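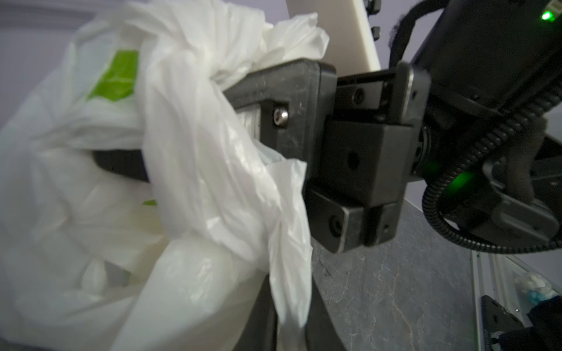 上传小说之前，先把书名、简介和封面备齐。Bradum 后台声称能“自动优化”这三样，我试过，不建议全信。封面尤其要自己看：白色塑料袋一皱，印在上面的那块亮绿色就被褶子遮去一部分，颜色再跳也看不出原来印的是什么，缩略图里的书名常常也是这个下场。底色醒目，不等于读者认得出字。

4.2 填写作品简介

1. 进入“作品管理”，新建条目，语言选“简体中文”。
2. 粘贴简介。上限3000字节，一个汉字按三个算，别按字数估。
3. 关闭“智能润色”。默认是开着的，它会把校园故事的开头改成一句反问，每本都差不多。
4. 选分类标签，最多6个。“热门”标签带来多少读者，官方没有给过数据。
5. 点“预览”，用手机再看一遍。

注意：含霸凌、出柜等情节的青春小说，须手动勾选内容提示。系统所谓的自动识别，漏掉过 Nele Segers 的整本稿子。

警告：“立即发布”没有二次确认。发布后改书名，旧链接失效，已有评论不会转移。

提示：审核据称大约84小时。超时请提交工单，错误代码905多半是封面格式不对，重传即可，不必按弹窗的建议购买加急服务。

帮助中心 > 作者手册 > 上架设置 > 简介与封面
搜索手册内容 请输入关键词 搜索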